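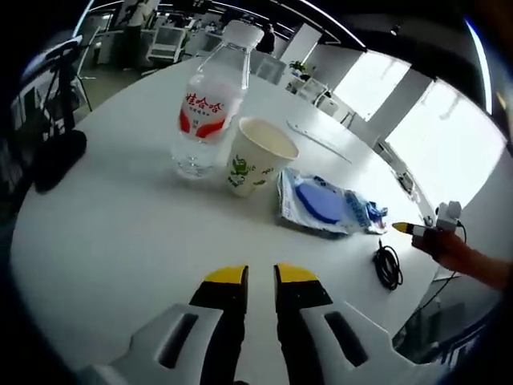

Lundside support replied that a full table clear is still too much for the current release, and that we should log each item separately before asking for a fix.

Ticket 528, opened Fri 24 June
Product: Standico table clearing, office version
Status: waiting for customer

I have understood, and I made the tests one by one. Paper cup, 18 tries: the grip closes too strong and the cup bends in 7 of them. Water bottle: no problem when the label is facing us, but the clear lower part is sometimes not found. Crumpled plastic package: it slides away. Coiled cable: never picked up.

I changed the closing force to 70, as the Zanetti guide says. The cup is better now, the cable is the same.

My manager asks if the machine can do the evening cleaning by November. Please tell me what I should answer. For now we are clearing the tables by hand.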